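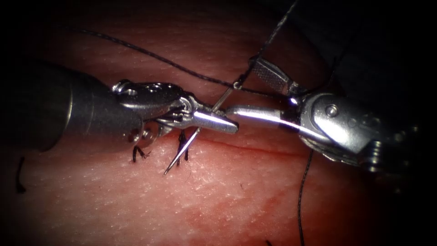 Morning, everyone. I'm going to talk about house rules for robotic suturing practice, and why ours at Draltosov now fit on one sheet of paper. When I took the sheet over in November it ran to 87 rules. I counted them on the train, and I'd broken a fair few before I got to the station! Some of them were really good, mind you. Take what happens to the needle between bites. The left jaws have it, the right jaws are open and right up close, and the point is clear of the pad. I love that moment, and our rule for it is dead simple: point free and in view before the other arm closes. If you can't see the point, stop and move the camera.

(Pause. Ask who has a written handover rule at their place. Wait for hands, don't rush it.)

So, thread. Thread is where we argued most, and I mean for weeks. The old Cendetti sheet said "keep suture tidy", which sounds lovely and means nothing at all. Tidy to whom? I keep my long end in a big lazy loop and I know exactly where it is, and the next person along thinks it's a bird's nest.

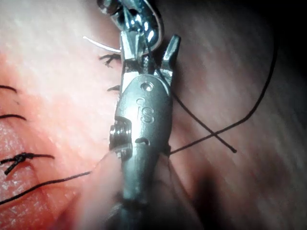 What we wrote in the end was this. Before you start a knot, say out loud which strand is the long end and which is the tail. If you can't say it, you don't pull. That's the lot. It feels daft for the first few goes (you are talking to a bit of string, after all) and then you stop noticing you're doing it.

We tried it with the Sârbu group over 400 logged stitches, and the argument moved on to whether saying it out loud should be written down as a rule or just taught as a habit. I was firmly in the rule camp. Still am, mostly. 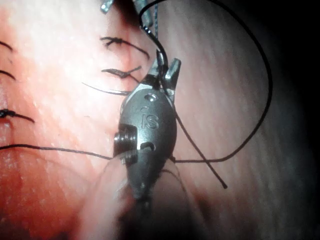

Safta Toma wrote back that a rule you can't check from the recording isn't a rule, it's a wish, and that if we wanted people to name their strands we'd better record the sound as well. Fair point, and slightly annoying, as we'd been saving video with no audio for ages. We do both now. She also wanted a limit on how long a tail can be left after cutting, and I said yes to that one straight away, before she could send me another email.

(Skip this next bit if we're running late, go to spacing.)

Logs. Jollon keep theirs by session and we keep ours by stitch. By stitch is more typing, I won't pretend it isn't, but when we went back through 700 entries we could find the one we were after without watching a whole afternoon of video. Write the entry before you start the next stitch. Please don't do them all at the end over a cup of tea!

OK, spacing and old knots.

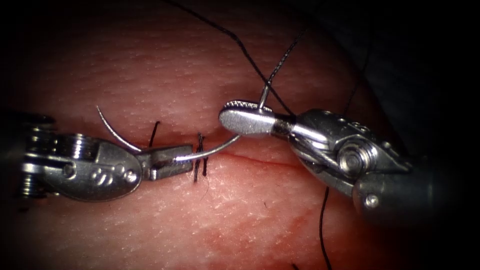
The rule people moan about is the one on working next to stitches you've already put in. It says keep the needle clear of finished knots, and everyone tells me there isn't the room. Well, no, there often isn't. You've got the needle passing just above a knot with its cut ends splayed either side of the wound line, and the other jaw waiting a tiny gap away from the tip. So we changed the wording from "keep well clear" to "don't touch and don't drag", and that's something a reviewer can look at and mark yes or no. Same with the instruments: one low, one slightly higher, and you decide which is which before you bring them together.

On marking, our reviewers agreed on 94 entries out of the first hundred once the wording was changed. The ones they fell out over were nearly all about dragging, so that line is getting another rewrite, and if anyone has good wording for it I'd love to pinch it.

(Hand round the sheet. Take questions. Remember to ask for the pens back.)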